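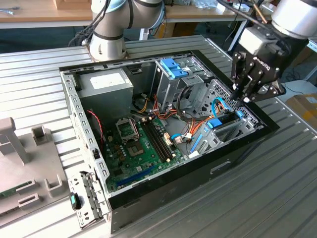 **Atelier Tarkness : deux bras pour démonter un PC**

Ça y est, le projet Retamal a quitté le tableau blanc ! Depuis avril, on se retrouve à l'atelier partagé avec une idée fixe : confier le démontage de vieilles tours à deux bras robotisés. Le dernier cobaye est couché sur l'établi en profilés d'alu, capot retiré, et la pince Robotiq descend du côté des câbles SATA (mon coin préféré, parce que c'est là que je me coince toujours les doigts).

Le support gris à gauche, celui avec les montants et les encoches, m'a pris 13 soirées de dessin. Je ne regrette rien, enfin presque. Côté budget, on en est à 358 euros de petites fournitures, bras non compris, ils sont prêtés par Hasico jusqu'au printemps.

Prochaine étape : les barrettes mémoire, avec leurs clips qui m'inquiètent un peu, je l'avoue. On ouvre les portes le 8 décembre 2023, entrée libre, et si vous avez une tour qui dort au grenier, apportez-la, on en cherche encore trois !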